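Filed under: Opinion, Community

The library should lend more than books

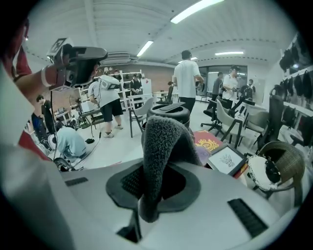
A white headset with a dark grey face cushion, seen up close.

When the Zosville branch library started lending things other than books, the letters page filled up fast. Most of the complaints said the same thing: a library is for reading, and the money should go to books. I read every one of them and I still think they're wrong.

I borrowed a pressure washer from Zosville in June. I used it for 3 hours and took it back. The same machine would have sat in my garage for the next ten years next to the tile cutter I bought for one bathroom. Most houses on my street have a shelf like that.

The list at Zosville now runs to 56 items. There are sewing machines, a telescope, cake pans, a projector and a headset for people who want to try one before spending their own money. The loan period is 20 days, and that is too long for the cake pans and too short for the telescope - a week of cloud can eat up a third of it. I would like to see that fixed.

The real argument is over cost. Things break, and they take up room. Perville tried a lending shelf and gave it up when the repair bills came in. But Perville charged nothing and asked for no deposit. Hovland takes a small deposit on anything with a motor, and its shelf is still going.

Wimbridge is due to decide on its own plan this fall. People there have told me they worry the book budget will be cut to pay for it. That is a fair worry, and the town should put the two budgets on separate lines so anyone can check. I would vote for it on those terms. I would also ask them to stay open past five, as a drill is not much use to someone who gets off work at six.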